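4.3 Setting up the cloth test

The Drundow build notes say two arms will fold anything flat after one calibration. Don't count on it. Plan on an evening for this section, maybe two.

1. Switch off both arms and check the wrist screws. The ones in the Jirnetex kit work loose — ours did within 7 days.
2. Run the gripper cables along the arms and bend every joint by hand. No cable should pull tight.
3. Power up and home the left arm, then the right.

Caution: Keep your hands off the table during homing. The software stop is slow, whatever the forum claims.

4. Lay one cloth between the grippers. Set the spares well clear of the fingers.
5. Bring both grippers in from the sides, fingers level, at the lowest speed. 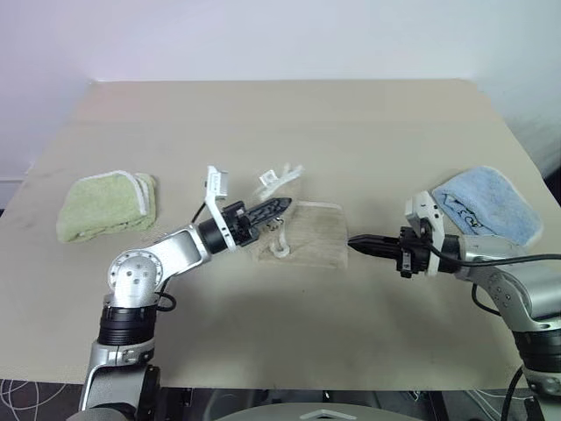 6. Close one gripper on an edge and lift slightly. If it grabs two layers, open it and lower the grip force.

Note: The default force of 445 in the Ovesitz config file has no unit. Treat it as a guess and start at half.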